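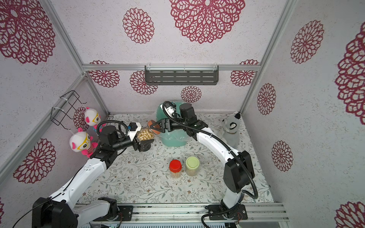 Bavine 병뚜껑 열기 데이터셋: 고장 에피소드 모음

Bavine은 양팔 로봇이 투명 플라스틱 병의 뚜껑을 돌려 여는 작업을 모은 데이터셋입니다. 이 폴더에는 그중 잘 안 된 에피소드 376개만 들어 있습니다. 저희는 이쪽이 훨씬 재미있습니다!

무엇이 잘못됐나
왼팔은 병을 눕혀 잡고 오른팔은 뚜껑을 돌립니다. 12월 수집분에서 오른쪽 손목 모터가 한계각에 닿았는데도 제어기가 계속 토크를 올렸고, 뚜껑 대신 병이 왼쪽 그리퍼 안에서 헛돌았습니다. 로그에는 전부 '성공'으로 찍혀 있어서 한참 몰랐어요. Impi Tikkanen이 토크 곡선을 겹쳐 보다가 찾아냈습니다(정말 짜릿한 순간이었습니다).

라벨
slip: 병이 헛돎
drop: 뚜껑을 놓침
두 가지가 겹치면 먼저 일어난 쪽으로 적었습니다.

주의
success 필드는 믿지 마세요. review 필드를 쓰시면 됩니다. 제어기 2판부터는 한계각에서 토크를 끊고 손목을 되감습니다. 1판 설정을 실제 로봇에서 재생할 때는 비상정지 버튼을 꼭 손 닿는 곳에 두세요.

검수: Archie Moffat, Vitória Arruda
새로운 실패 유형을 찾으면 꼭 알려 주세요. 기다리고 있겠습니다!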